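How a Seed Wakes Up

A seed looks like a small dry stone. You can keep it in a paper packet for the whole winter and it does not move, does not smell and does not seem to eat. But inside there is a baby plant, folded very small. It is alive, and it is resting.

Let us take a bean, because a bean is big and easy to hold. The outside is a skin, called the seed coat. It protects the baby plant from knocks and from drying out. Under the skin there are two thick halves. These are the lunch box. They are full of food that the mother plant packed before the bean fell from the pod. Between the two halves is the baby plant, with one tiny root and two pale leaves.
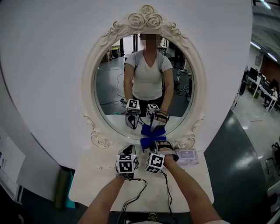

Orkwood Young Gardeners Club – Seeds and Soil Group

What does a seed need to wake up? First it needs water. The bean drinks through its skin and becomes fat and soft, until the skin splits. It also needs air, because the baby plant must breathe. If you drown a bean in a full glass of water, it will probably rot. And it needs some warmth. A bean in cold soil waits, or it spoils. A pea is braver and can begin when the days are still cool.

Many people think that every seed needs light. A bean does not. It wakes up very well in the dark, under the soil, and it lives from its lunch box until the first leaves come out. Some very small seeds, like lettuce, have almost no lunch box. They like to lie near the top, where a little light can reach them.

The root always comes out first, and it grows down. You can plant the bean upside down and the root will still turn and find the way. It feels which way is down, a little like you feel it when you stand on your head. After the root comes the stem. It is bent like a hook when it pushes up, so the soft leaves are pulled behind and do not scratch on the soil.
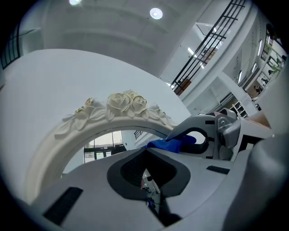
Ferreira, February

Now you can try it yourself. You need a clear jar, a paper towel, water and 2 dry beans. Roll the paper towel and put it inside the jar, against the glass. Push the beans between the paper and the glass, so that you can see them. Pour in a little water, only enough to make the paper wet. Put the jar in a warm place and look at it every morning. After up to 7 days you should see a white root.

Keep the paper wet, but do not cover the beans with water. When the first green leaves are open, ask an adult to help you move the plants to a pot with soil. Hold them gently by the leaves – the stem breaks easily. From this time they need a bright window, because the lunch box is nearly empty and the leaves must make the food from light.

Words to remember
Seed coat: the skin of the seed
Germination: the waking up of the seed
Seedling: a very young plant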